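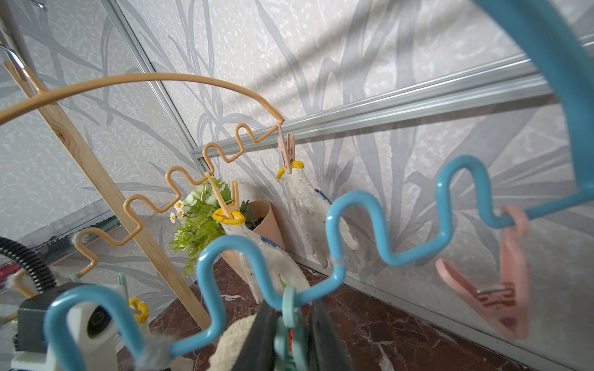

# Drying work gloves on clip hangers

I love a good pair of work gloves, and I used to ruin them constantly. I'd come in from the yard at Enley, drop them on top of the boiler, and find two stiff little boards there the next morning. Then I started hanging them up by the cuff on wavy hangers with clothespins, and I haven't gone back! It takes maybe a minute, it works for knitted gloves and the dotted cotton kind, and it's one of those tiny household routines that makes me happy every time I do it.

## What you need

- One or two wavy hangers, the sort with a rod bent into curves or square zigzags
- Clothespins with a decent spring (one per glove, plus a couple of spares)
- A hook, rail or peg with some wall behind it
- An old towel
- Mild laundry soap and a bowl, if the gloves need washing first

The wavy shape is what makes this so much nicer than a regular clothes hanger. On a straight bar the pins slide toward the middle and you end up with a soggy bunch of gloves. With bends in the rod, each pin settles in its own dip and stays put. If yours has a plastic coating, even better, as it won't leave rust marks on pale cotton. My thinner wire one gets wiped with a dry rag now and then and has stayed clean so far.

## Step 1: Knock the dirt off

Do this outside. Put both gloves on and clap, hard, like you're at a concert. You will be amazed at what comes out. Then take them off, turn the cuffs back and shake out the grit that collects down in the fingers. Sawdust is the worst for this, and potting mix is a close second.

If the gloves are only damp and dusty, skip to Step 3. I don't wash mine after every job. Gray smudges on a white work glove are perfectly fine, and some of mine are never going to be white again no matter what I do.

## Step 2: Wash, gently

Fill a bowl with lukewarm water and a small squirt of soap. Put the gloves back on and wash your hands in them. Really! Rub the palms together, work between the fingers, then do the backs. For dotted gloves, go easy on the grip side. Those little dots are what you bought them for, and a stiff brush will take them off in no time.

Rinse until the water runs clear. This can take a few bowls. Knitted gloves with no dots can go in the washing machine on a cool cycle inside a mesh bag, but keep them away from anything fluffy, because they grab lint like crazy.

Leather gloves are a different animal, so please don't follow this part for those.

## Step 3: Squeeze, don't wring

Press each glove flat between your palms from the fingertips toward the cuff. Then lay the pair on the towel, roll it up and lean on it with your full weight. Unroll, and they should be damp with no drips. Wringing twists the knit and you'll feel it later, with one finger always pointing slightly the wrong way.

Pull every finger out to its full length while you're at it. Thumbs too.

## Step 4: Clip by the cuff

Now the fun part. Pinch the edge of the cuff on one side only, and clip that. Leave the opening as loose as you can so air gets down inside. If you clamp the whole cuff shut, the palm dries and the fingertips stay clammy for ages.

A few things I've settled on after a lot of trial and error:

- Fingers down, always. Any water left in there moves away from the cuff, and the glove keeps its shape.
- One glove per pin. Doubling up is tempting and it never dries well.
- Leave a bend or two between gloves so they aren't touching.
- Heavier gloves go near the middle of the hanger, light ones toward the ends, so it doesn't tip.
- Leave the spare pins clipped to the rod. They're right there when a stray sock needs a home.

Mixed colors of clothespin are handy if several people share the hangers. You can give everyone a color and there's no more arguing over whose size is whose.

## Step 5: Find a good spot

You want moving air and no direct heat. A hallway works, and so does a covered porch. Keep the gloves from pressing flat against the wall if you can; a hook that sticks out a few inches makes a big difference. If you hang two hangers near each other, stagger them, with one a little forward.

Mine usually go up in the evening, and thin cotton gloves are ready by breakfast. Thick knitted ones can take until the following evening, longer in a rainy June. Halfway through, give each one a tug and move the pin over to the other side of the cuff. That gets rid of the clip dent as well.

## Looking after the hangers

Coated rods pick up bits of fluff, especially in the low part of a curve. Run a damp cloth along the whole thing before you hang anything pale. Check the pins too: open and close each one, and toss any with a weak spring into the craft box.

If a hanger starts to sag, bend it back a little at a time with your hands. Thin wire is forgiving. Thicker coated rod takes more muscle, and if the coating cracks, wrap that bit with tape or keep gloves off it.

Once they're dry, I clip each pair together with a single pin and hang it straight back up by the door.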